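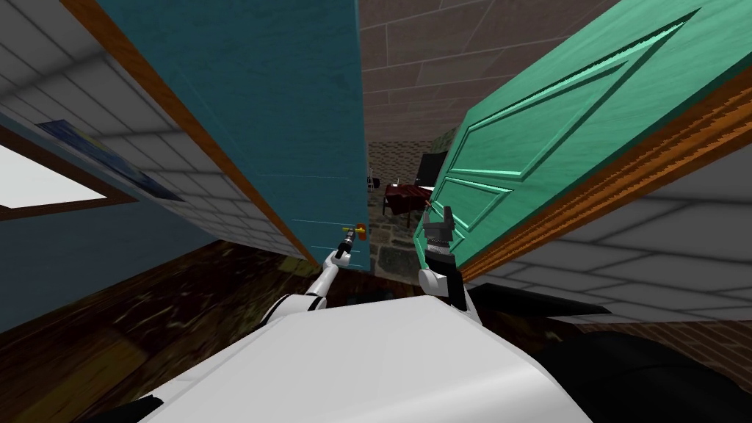
A white robot reaching for the gold handle of a teal door.

Making and Keeping Chapbooks at Home

These notes started as a handout for people in the Jalalar poetry workshop who wanted to print their own small collections. Annunziata Lombardi wrote the first version and I have added to it. Everything can be done on a kitchen table with tools you probably have in a drawer.

Planning the pages

Sheets folded in half give you four pages each, so your page count has to be a multiple of four. Eight sheets make 32 pages, enough for 25 poems of a page or less, plus a title page, contents and acknowledgments. If you come up short, leave the blanks at the back.

Make a dummy before you print anything. Fold scrap paper to size, write the page numbers on it in pencil, then take it apart and lay the sheets flat. You will see which pages share a side. Tape the dummy to the wall by the printer.

Long lines are the usual trouble. A half sheet is narrow, and a line that sat well on a full page will turn over. Set your longest poem first and choose the type size from that one. Indent the turned part the same amount every time.

Paper

Ordinary copy paper shows the print from the other side. A slightly heavier text paper is better, in cream or soft white. Check the grain before you buy a lot of it: bend the sheet gently in each direction and the easier bend is the grain. It should run parallel to the spine. Folding against the grain leaves a rough edge, and the finished book will not lie closed.

Cover stock should be heavy enough to stand up but still fold by hand. I have used 160 gsm card for years. Anything much heavier needs to be scored first with a bone folder, or with the back of a butter knife and a metal ruler.

Folding and sewing

Fold each sheet separately, then nest them. Folding the whole stack at once gives you a fat, rounded spine that springs open.

Open the nested pages flat over an old phone book or a folded towel and punch the holes with an awl. Five holes is plenty for a book this size. Mark them on a strip of card first and use the strip as a guide for every copy, so they all match.

Linen thread is the best choice. Cotton works if you run it over a lump of beeswax or a plain candle a couple of times. Cut a piece two and a half times the height of the book. Start from the inside at the center hole, work out to one end, back past the center to the other end, and return to the middle. Tie a square knot over the long center stitch and trim the ends to half an inch. Pull along the line of the spine as you tighten -- pulling straight up tears the paper.

Press the finished books overnight under a cutting board with some cans on top. Put wax paper between copies if the covers are dark.

Trimming

The inside pages will stick out a little past the outer ones. You can leave them. If you want a clean edge, use a fresh blade and a steel ruler and make many light cuts. Do this before you sign any copies. I ruined a whole stack of the Tuvance poems by leaning on a dull blade.

Storing copies

Keep them flat, out of the kitchen and away from outside walls. A closet shelf inside the house is good, and a basement is bad in any month. Plastic bags trap damp, so wrap bundles in plain paper and write the title on the outside.

Stapled chapbooks rust at the fold. If you have old ones you care about, lift the staples with a thin knife, working from the inside, and sew through the same holes. Morena Zanetti rescued her copies of Hatus this way, and the stains stayed but stopped spreading.

For a sticky price label, warm it with a hair dryer on low and peel it back on itself. Test lighter fluid on the back cover before using it on the front, and open a window.

Pencil marks come off with a white vinyl eraser, rubbing outward from the spine. Leave ink alone.

Mailing

One chapbook travels well between two pieces of cereal box, cut a little larger than the book and taped on the open sides. Put the tape on the card only. Write the address before the book goes in -- a ballpoint will press right through to the cover.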